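Open Day Safety Checklist: Towel Folding Demonstration
Site: Trustunine, Gurura Hall
Robot station: Sanna
Checked on 23/07/2018, before doors opened

1. Emergency stop within reach of the demonstrator: Yes.
Comment: Tried it twice and it stopped the arm both times. Please keep the leaflets off it this year, as they do have a way of creeping along the table.

2. Barrier in place and firmly footed: Yes, after a bit of shuffling.
Comment: We've moved it out a little so that smaller children can lean on it (and they will, bless them) without getting a hand anywhere near the arm.

3. Visitor numbers: 16 at most in each group.
Comment: We tried 12 in April and it felt lovely and roomy, but the queue went right down the corridor, so this is our compromise.

4. Cables taped down: No, one still to do.
Comment: The lead behind the Kodik display is loose near the fire door. I've left the tape on the chair beside it.

5. Fire extinguisher, tag 3957: Present, in date.

6. Arm speed set to demonstration level: Yes.
Comment: It does look slow when you're used to it, but visitors seem to enjoy having time to see what's going on.

7. Gripper and towels: Satisfactory.
Comment: The fingertip pad is pressing into the pink terry towel as it should, and the pile is nice and thick. There's a loose white thread on top, so do pick that off between runs, with the arm stopped, please.

8. Talk kept to seven minutes: To be confirmed.
Comment: I know how hard it is to stop when people are asking such good questions! Do take them over to the tea table and carry on there, and I'll come back to look at that cable before the first group is let in.
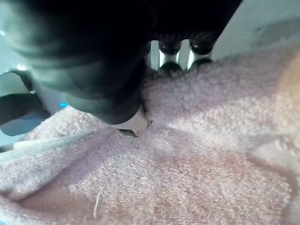
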